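Zesora, month nine: wrist camera, new fingers, and a lot of blurry tube

26th July

Back at the bench after a long gap, and I have so much to tell you. Last time I wrote, Zesora could wave, knock over a mug and home its joints if you asked nicely. Since then the arm has moved out of my spare bedroom and into the shared workshop in Tendville, which means a proper table, decent light, and a 3D printer that doesn't live next to my pillow. I got the corner spot against the wall and I'm not giving it up.

The big job this summer was the gripper. The old one was two flat paddles driven by a hobby servo, and it held things the way you'd hold a wet fish. I spent a couple of weekends redrawing the whole thing and printed 11 pairs of fingers before I got one I liked. Most of the early ones flexed too much at the root. A few were so stiff that they cracked the gear instead (sorry, gear). The version that stuck has a thick shell that tapers toward a flat, squared tip, so it can get down close to the table, and a textured pad on the inside face for grip.

I love those pads! I tried smooth ones first and round things just squirted out sideways. Then I tried big chunky ridges, which were great on a block of foam and useless on anything small. Fine mesh is the happy middle so far. They do pick up every bit of fluff and dust in the building, so I've started wiping them down before each session.

The second job was the camera. I'd been running with one webcam on a tripod, and every time the arm reached for something it blocked its own view. Moving a little camera down to the wrist fixed that in an evening, plus another evening of routing the cable so it stopped snagging on the elbow. Leave more slack than you think. I had it neat and tight the first time and pulled the connector clean off the board on the first full rotation.

Where the camera sits matters more than I'd guessed. Too far back and you get a lovely view of the gripper and not much else. Too far forward and you lose the fingertips, and then the software has no idea where they are compared to the thing it's after. I ended up with both fingers coming in from the bottom corners and plenty of table between them, and I've left it alone ever since.

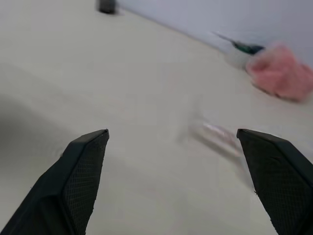
Wrist cam view, fingers open, with the clear tube smeared just past the right fingertip.

As for the clear tube, I know, I know. Everybody on the Eltbridge forum says to start with something solid and brightly colored, and I did, for a while. But the whole reason I'm building this arm is to tidy up small clear parts, so I figured I'd better find out early how bad it was going to be. Pretty bad! Clear stuff on a pale table is tough even with everything standing still, and when the view smears the tube turns into a ghost. The mesh on the pads comes out nice and sharp, so I know the focus is fine up close.

I've saved 2821 frames so far and I'm going through them in the evenings with a cup of tea, tossing the hopeless ones. It's oddly relaxing. I run the sorting in Amissah, a little script collection I've been growing since October, and it now has a blur score that puts the worst of them at the end of the pile. The score is fooled by plain white table, though, because there's nothing there to be sharp or soft. My plan is to score only a patch above the fingertips and ignore the rest.

I also cut the shutter time and dropped the wrist speed by 20 percent for the last stretch of the approach. The arm looks very thoughtful now when it comes in to grab something. I haven't run enough tries to give you a real success rate and I don't want to make one up, but I'm smiling a lot more at the bench than I was in spring.

Still on the list: a darker mat to try under the tube, a small lamp off to one side, and a better strain relief for that camera cable. I also want to reprint the finger mount so it comes off with 2 screws, as swapping fingers at the moment means taking half the wrist apart. If you've had any luck with clear objects on a home-built arm, please leave a comment, especially if you've tried lighting from underneath. I'll put the finger files up once I've fixed the screw holes, which are a hair too tight on the workshop printer.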